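**Birkora pauses home-tidying arm software after gripper fault**

2020-06-07

Birkora has withdrawn the latest control software for its Brero household arm after tests showed the gripper could carry on closing once it had already met an object. The fault was found in simulation and no one has been hurt, the company said.

The release, known as Moya 2, went out to test sites last month. It was meant to make the arm better at clearing things left on beds and sofas, where soft surfaces make it hard to judge height. Sites have been told to go back to the previous version and to keep the arms switched off until that is done.

According to a notice sent to the sites, the trouble lies in how the software reads the force at the fingers. When the arm comes down over something resting on a yielding surface, the surface gives a little and the reading drops. Moya 2 could take that drop to mean the gripper had missed. It would then lower the arm again and close harder.

In a run of 1,406 simulated pick-ups, the fault appeared 40 times. All of those were on bedding or cushions. Pick-ups from tables and worktops were not affected, and Birkora said it had found nothing wrong with the arm itself or its motors.

Afiq Gunawan, who leads testing at Birkora, said the runs should have been finished before the software was sent out.

"We had done the hard surfaces and we had done a small number on beds, and the small number looked fine," he said. "The full set was still going when the release was signed off. That was the wrong order and we have changed it."

He said the force limit built into the arm would have stopped it before it reached its full strength, but that the limit was set with crockery and toys in mind. "It is too high if there is a hand under there, or a foot under a blanket. We don't want to rely on it."

Two test sites reported odd behaviour before the notice went out. At one, the arm pressed a plate down into a duvet and stopped with an error. At the other it dropped a hairbrush, went back for it and tripped its own limit. Neither report was linked to the software at first – both were logged as problems with the bedding.

Tindier, the housing provider that runs one of the sites, said its arm had been unplugged and would stay that way for now. Residents in the building have been sent a letter and can ask to have the arm taken out of their flat. A spokesman said the provider had been happy with the trial until this point and would decide whether to carry on once it had seen the new test results.

Birkora is working on a replacement release. It will compare the force reading with the arm's position, so that a surface giving way is not mistaken for a missed grasp. If the two disagree, the arm will open its fingers, lift clear and wait for someone to restart it. The company accepts that this will make the arm slower on beds and that it will stop more often than people are used to.

The force limit is also being lowered for any job on soft furnishings. Gunawan said heavier items, such as full bowls and large books, would probably have to be left out of the bed-clearing task as a result.

The replacement is due in August. It will not be sent to any site until the full set of simulated runs has been completed and checked by a second team, and the first arms to receive it will be those in Birkora's own workshop. 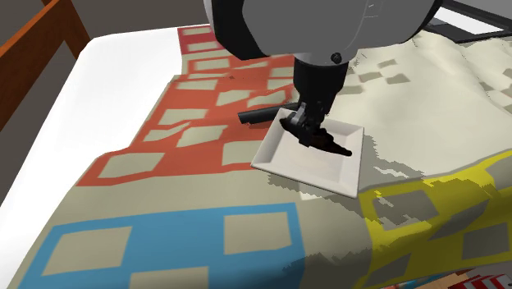 *The arm's gripper over a plate on a quilt, in simulation.*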